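Pramgate Sampler Charts: read me first

Last updated Nov 20, 2025

The folder holds the cross stitch charts for the Pramgate alphabet sampler, plus the thread lists and a plain text log of changes. The charts were drawn up from a worn band sampler bought at a house sale in Prastlow. Parts of the original had gone, so the lower border is my own filling-in and is marked as such on the chart.

What is in the folder

charts: 17 pages, one band to a page, in black and white symbols
colour: the same pages with coloured squares
threads.csv: one row per shade, with symbol, name and number of skeins
changes.txt: corrections by page

The full design is 169 stitches wide. It is meant for two strands over two threads on evenweave linen. Aida works too, but the half stitches in the strawberry band are fiddly on it.

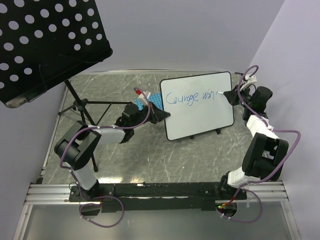 Backstitch goes in last, with one strand. Letters J and U were missing from the original alphabet and have been added in the same style. Leave them out if you want it closer to the old piece.

Threads

Shade names follow the Cleline card. The Zakaria conversions in the last column were matched by eye in daylight, and the two greens are not very close. Buy all of the dark red at once, as the border eats it.

Known problems

Page 9 has a symbol printed too faintly to read on some printers. Use the colour version for that page. The bird on page 12 faced the wrong way until March and old printouts will still show it like that.

Use

Stitch it, give it away, sell the finished piece if you like. Please don't sell the charts. Corrections are welcome, with the page number and row.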